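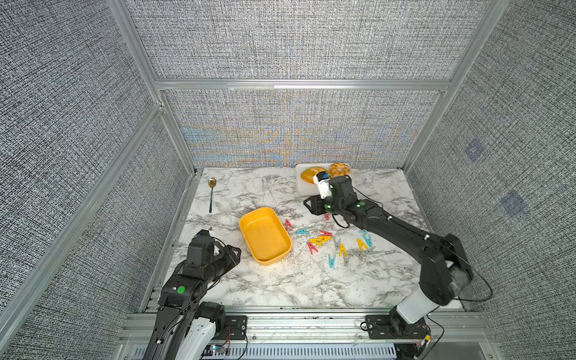 Table assistant, sorting and tidying (part-time)
Tokarz, Vinbridge
Posted 26 February 2026

Tokarz is looking for two people to join the small team that sets out and clears work tables at our Vinbridge site. The post is part-time, 20 hours a week, and runs until the end of July.

The work is with ordinary household things: clothes pegs, spoons, trays, plastic bins, bread and pastries. Each table is laid out to a written list at the start of a session. Once it has been cleared, you check the items against the list, put them back in the right boxes and lay out the next one. A typical layout might be a couple of baked rings on a white tray, a spoon, an empty yellow bin and a scatter of coloured pegs to go into it.

You will:
- lay out tables from the day's list
- sort pegs and other small items by colour and type
- wipe down tabletops, trays and bins between sessions
- take broken or stained items out of use and note them in the stock book
- keep the shelves in order and tell the stock desk when anything is running low

We hold nearly 2,000 small items, so you need to be tidy and able to keep to a system. Good colour vision is needed for the sorting. Most of the work is done standing, with some light lifting. No qualifications are asked for. Experience in a kitchen, shop or laundry would be useful.

Sessions are in the mornings and early afternoons. Hours can be shared between the two postholders by agreement, but each session must be covered from start to finish. Training is given in the first week and is paid at the full rate. Lockers and a staff kitchen are on site. The Groltby bus stops at the gate, and there is a covered bicycle rack by the side entrance.

Applicants must be 19 or over.

To apply, send a short letter and the name of one referee to Ayten Kurtuluş at the Tokarz office, Vinbridge. Please say which hours you could work and when you could start. CVs are welcome but not required. Interviews will be held on site and include a short sorting task.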